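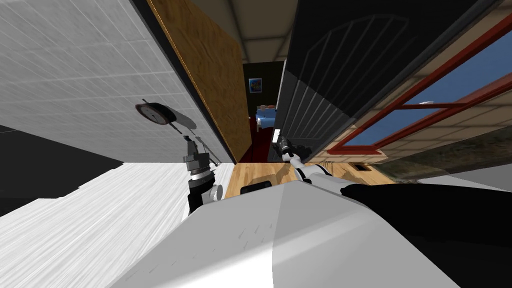

Locks, lights and doorbell cameras: what is worth your money after a break-in on the block

Updated 27/10/2020

Every time there is a burglary or a shooting on the local news, the ads start. Smart locks, sirens, window film, a sticker that is supposed to scare people off. I have bought a fair amount of this stuff over the years and put most of it in a drawer. These are the tips I would pass on to a neighbor, along with the ones I don't believe.

Start with the screws

Take one screw out of the strike plate on your front door, the metal piece on the frame that the bolt goes into. If it is under an inch long, it is only holding on to the trim. Swap all of them for three-inch screws that reach the stud. Drill a pilot hole first, and go slow on old wood. A box of screws costs less than lunch, and I have yet to see an ad for them.

Do the same with the top hinge, one screw at a time so the door doesn't sag on you. Close the door after each one. If the bolt starts to rub, back the last screw off half a turn.

The "86 percent" sticker

The Birneo window decal comes in a packet that says it "deters 86% of intruders." I wrote to ask who counted. The answer was a coupon. A sticker does no harm, but it scrapes off badly, so if you must have one, warm the glass with a hair dryer before you try to remove it and use a plastic scraper.

Motion lights

Useful, mostly for finding your keys. Set the timer to 60 seconds. Longer than that and the people across the street will stop looking up when it comes on. Aim the sensor down the walk and away from the road, or every passing bus will set it off. Wipe the lens in May and again before winter, because spiders love it.

I don't buy the idea that brighter is better. My old Vultley floodlight lit up half the yard and left the side gate in deep black shadow. Two small lights did more.

Doorbell cameras

Before you spend anything, ask what you would do with the video. A hat and a turned head will beat most of them. If the police ask neighbors for footage after something bad happens, yours is only any good if the clock is right and the clip hasn't been erased. So:

Check the date and time on the camera twice a year, when the clocks change.
Find out how long clips are kept. Mine kept them for 5 days, which was in the small print.
Save a test clip to your computer now, while you are calm.
Walk up to your own door after dark and see if you can recognize yourself. I couldn't.

Sliding doors and windows

A cut-down broom handle in the track still works as well as the Varwood "security bar" I paid real money for. Measure the track with the door shut and cut the handle a quarter inch short so you can lift it out in a hurry. Don't block a bedroom window you might need in a fire.

Whole-house systems

A salesman for Pylypenko quoted me over 2,000 dollars, with a discount that ended that night. It was still there the next week. If you do want a system, read the part of the contract about canceling, ask if your town charges for false alarms, and get the monthly price in writing – the real one, after the first year.

Spare keys

Leave one with a person you trust. Fake rocks look like fake rocks. So does the magnetic box under the grill, if a grill is the only thing on your porch.

Coming up: garage door openers, and why I unplug mine when I travel.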